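Kondside Open Afternoon - the Gallery

Well, we did it, and the floor is still there! Thank you to everyone who came through our doors in February, whether you stayed for the whole afternoon or just ducked in to get warm and ended up holding a cup of tea and talking to my aunt about grout. I promised a gallery page and I have been slow with it (there were a great many photos to look through, and I am fond of nearly all of them), but it's up at last.

For those who have never been, Kondside is the long ground-floor room that used to be the Hrytsenko furniture showroom. It comes to 3,000 square feet, most of it gray marble tile, and I can tell you from having mopped it that every one of those feet is real. Illia Holovko looked after the layout this year and spent 2 evenings beforehand moving tables up and down the room until he was happy. He was right to fuss - people could get from one end to the other without climbing over each other's coats, and that hasn't always been the case.

The picture I keep going back to comes from the busy end of the room, over by the wall outlets, where there always seems to be one more thing to plug in.
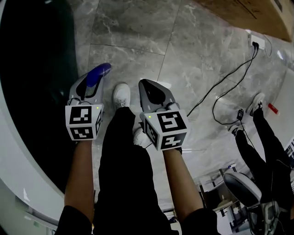 Hands full on the marble tiles, with white shoes all round and the black cables looping up to the outlet. Tables and chairs farther back.

I love it for the shoes, I really do. You plan and plan for an event like this, you worry about the signs and the sandwiches, and then the thing that makes you smile weeks later is two people who both turned up in black trousers and white shoes. I'm also very partial to the brown wooden panel up in the corner, and to how the tiles carry on toward the pale furniture at the back. It makes the old place look rather grand, don't you think?

A few bits of news while I have you. The collection jar and the raffle together brought in $3,824, against $3,670 last time, and all of it goes toward new window seals on the street side. The Zestberg bakery sent far more seeded rolls than we ordered and wouldn't hear a word about paying the difference. And Flitier, the print shop across the way, still has our spare posters if anybody would like one for the kitchen wall - just ask at the counter.

If you took photos of your own, do please bring them by or leave copies at the front desk. I'd love to add more to this page, and I promise to be quicker about it.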